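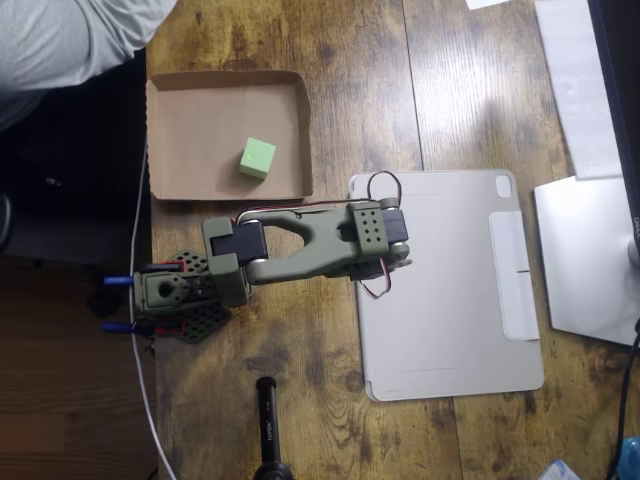 The plank table, with the light coming across it.

July, a little after six in the morning

Slept badly again, so I gave up and made coffee and I'm writing this with the back door open. It's already sticky out. The birds started up before five and one of them has a call exactly like our old phone, so twice I sat up in bed thinking I had to answer it.

Anyway, the tomatoes! I have been putting off writing about them in case I jinxed it, but I picked the first Moulin yesterday evening and ate it over the sink with salt, juice down to my elbow, and I don't care who knows. It weighed 399 grams. I put it on the kitchen scale before I cut it and I was so annoyed it wasn't 400 that I nearly weighed it again with a leaf on. Last year I didn't get a ripe one until well into August and half of those split.

The Guratskas are another story. Lots of leaf, lots of flowers, and then the flowers just drop off. I think I fed them too much in June (I know, I know, I do it every year). The man at the nursery in Brendcombe told me to stop feeding altogether and give them a shake around lunchtime to help the pollen along, so now I go out at noon and rattle the stakes like a crazy person. Three little green ones have set since I started. Could be the shaking, could be that the nights cooled off a bit.

I went to Brendcombe for twine, by the way, and came home with twine, two lavenders and a bag of bone meal I didn't need. The bone meal was on sale. The road past the reservoir is closed again so it took forever, and the water is so low you can see the old fence posts sticking up out of the mud.

It hit 95 yesterday. I watered at dawn and again after supper and the bed by the wall was still bone dry an inch down. I need to get straw on it today, before it warms up, or I'll lose the beans. The beans are my own fault — I planted them where the peas had been and never dug anything in. They've been sulking ever since.

Opened the water bill too. 812 gallons more than the same stretch last summer! I sat and stared at it for a while and then I went and looked up rain barrels, which cost a lot more than I expected for what is basically a big bucket with a tap. There's a used one listed over in Medard that holds 300 gallons, and I'd need to figure out how to get it home. It won't go in the car. I might ask if they deliver. I might also be kidding myself, since it would have to rain first.

Oh, and something is eating the chard. Big ragged holes, no slime, so I don't think it's slugs. I went out last night with a flashlight in my nightgown and found one earwig and a toad, and the toad looked at me like I was trespassing. I left him to it. I hope he likes earwigs.

Things for today: straw, tie up the two Moulins at the end that are leaning, pull the bolted lettuce, call about the barrel. And bread, we're out of bread. If I get a second ripe one off the vine I want a proper sandwich for lunch, with too much mayonnaise.

Coffee's gone cold. Going out to do the straw.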